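Play food for a toddler — worth paying for?

Skerano
After ideas for ours, turning three in July. Had a set out on the table, plate and a few bits of food. Is that enough or do they get bored??

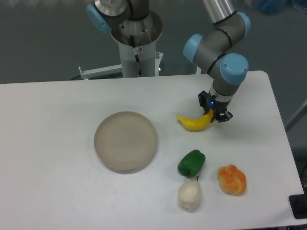
Dondine

Banana and pepper are fine, any kid knows those. Not sold on the white pear tho. Ours would call it an egg. Or garlic.

Khondokar
Disagree, odd ones are the best bit. Mine spent ages on a knotted roll like that. And the plate matters more than the food imo — nowhere to serve it, no game.

Skerano
Plate's a plain beige one, bit shallow. Rim on it at least

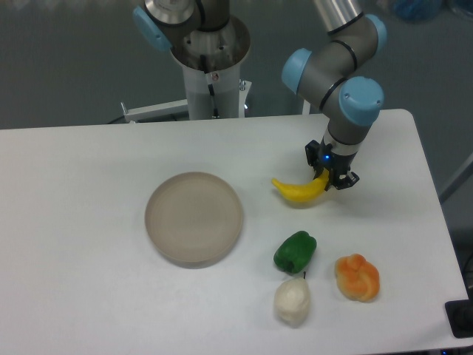 Plates get nicked for hats in our house so I'd buy spares. Colour I'm less fussed about, though beige does let a bright yellow banana stand out, so fair enough. Wouldn't bother with the 800 piece tubs, you just tread on them.

Dondine
Still say get real looking fruit. A pear shoud be green

Khondokar
Pears come in all sorts. Get a second plate and stop worrying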